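Los robots aún no pueden con las tareas de casa, según una prueba de Okness

2018-07-22 | Redacción
Tiempo de lectura: 2 minutos

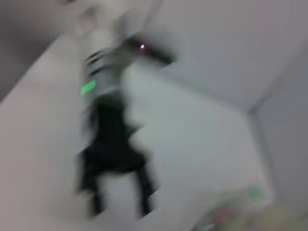
Recoger una mesa sigue siendo un trabajo lento para una máquina. Es la conclusión de la prueba que la empresa Okness puso en marcha en mayo con 25 tareas domésticas y de tienda, entre ellas doblar paños, reponer estantes y guardar cubiertos. Los brazos usados en el ensayo trabajan sobre superficies despejadas y claras, con una pinza negra de dos dedos que baja hasta la mesa para coger cada objeto. De las 25 tareas, 11 se completaron sin ayuda de un operario.

Los mejores resultados se dieron con cajas y envases rígidos. La ropa y las bolsas dieron más problemas: el robot las agarraba, pero no siempre lograba dejarlas en su sitio. Doblar un paño de cocina llevó ocho minutos en el mejor intento.

La cadena de tiendas Wollby, que cedió parte del material, probará el sistema Havo en dos de sus almacenes. Se ocupará solo de devolver a las cajas los artículos sueltos, siempre con un empleado cerca.

Okness no prevé vender un modelo para hogares. El siguiente ensayo se hará en su taller de Yorath y repetirá las tareas fallidas con otro programa de control. La empresa no ha comunicado el precio del equipo.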